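Kevard Opens Refill Program for Household Cleaning Products in Cukbridge

Shoppers will be able to return empty bottles and buy refills at 19 stores

Kevard, the regional grocery cooperative, today announced a refill program for household cleaning products at its stores in Cukbridge and the surrounding county. The program covers dish soap, surface cleaner, and laundry liquid, and is operated with Gridard, the packaging supplier.

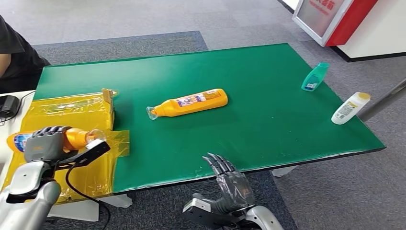
Customers may bring any clean plastic bottle with a working cap. Staff at the service desk will weigh the bottle, attach a label listing the contents and safety directions, and charge only for the product dispensed. Refills will be priced 30 percent below the shelf price of the same product.

"Our members have asked for this at two annual meetings in a row," said Archie Strachan, general manager of Kevard. "The Hinds Road store tested the equipment through the winter, and we are satisfied that it is ready for daily use."
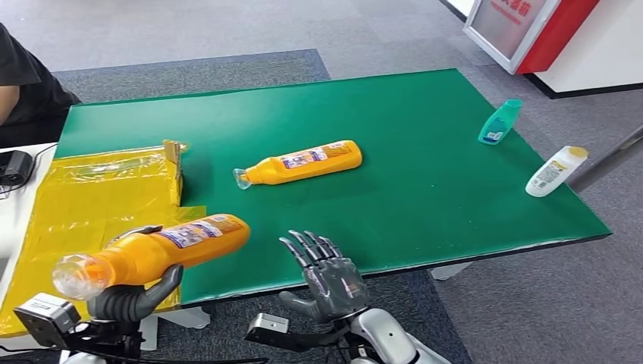
Urmas Laur of Gridard said the company had shortened the filling time at the Hinds Road store after early complaints about lines, and that a standard bottle should now be filled in 90 seconds. He added that bleach and drain products would stay out of the program because they must be sold in their original packaging.

Stores outside the county are not included at present. Kevard will review sales and returns in August before deciding on further locations.

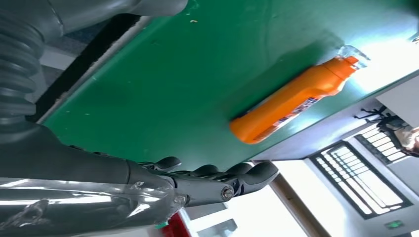

CUKBRIDGE, March 9, 2026 – Refill counters open today at the Hinds Road and Market Street stores. The remaining locations will follow as installation is completed, and opening dates will be posted at each entrance. Bottles that are cracked or missing a cap can be left in the collection bins by the exit for recycling. 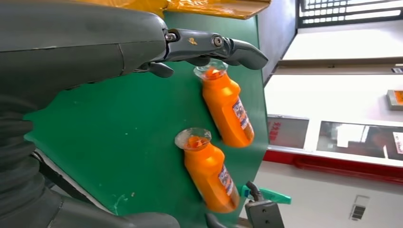

Information for Customers

Refill counters are open during regular store hours. Refilled products may be returned within 30 days with a receipt. Questions may be directed to the service desk at any Kevard store.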